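Open day at Ziltis, Zaltdale
Posted Sep 5, 2024

I'd been meaning to get to the Ziltis open day for years, and this time I finally made it, with my neighbour Gregor Semple doing the driving and most of the talking. Ziltis looks after the play collection for the whole Zaltdale district – 1,544 pieces on the books, all of them borrowed, chewed on, scrubbed and sent out again – and once a year they open the back rooms so the rest of us can have a sticky-beak.

We started in the front hall with tea and a very good lamington, then went through to the sorting room with Lesego Hendricks, who has run the pretend-play shelves since they were two milk crates in a hallway. She was marvellous. I could have listened to her on the subject of toy saucepans all afternoon (and nearly did).

The black-topped table was my favourite stop. Everything from the home corner ends up together, so you get the ironing, the tool kit and the kitchen in one go. I fell hard for the little iron with the red handle on its pale pink tray. My nan had a real one in very nearly that red! There was a toy wrench behind it, and a tiny metal bucket with a wire handle sitting in a mixing bowl, which is exactly where my own kids would have put it.

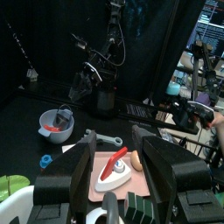

Can you borrow single pieces, or does it have to be a whole set?
Single pieces are fine, up to 64 on one family card, though Lesego says most people take a mixed bag and swap it at the end of the month.

From there we got onto food. Gregor reckons the play food in his day was a wooden apple and that was your lot, so he was delighted with the corn, yellow cob, green husk and all. I was more taken with the light blue pot with its two round handles, and with the stacking rings that had wandered in from the baby shelves. Lesego told us pots go out more than anything else in the building, and that shelf 639, where they live, is bare by the first week of December every year. 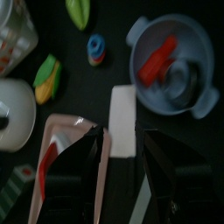
The mending bench and the Pukgate van

Past the sorting room is a long bench where the repairs get done, mostly puzzle trays and dolls' prams. We watched a pram wheel go back on and Gregor had opinions about the washer. Out the back was the Pukgate van, which takes boxes to the farms and the two small schools up the valley. It did 500 visits last year, on a set of tyres Lesego would rather not discuss.

We finished at Cù, the café across the road, for toasties. Parking is on the grass behind the hall and it was boggy, so wear boots.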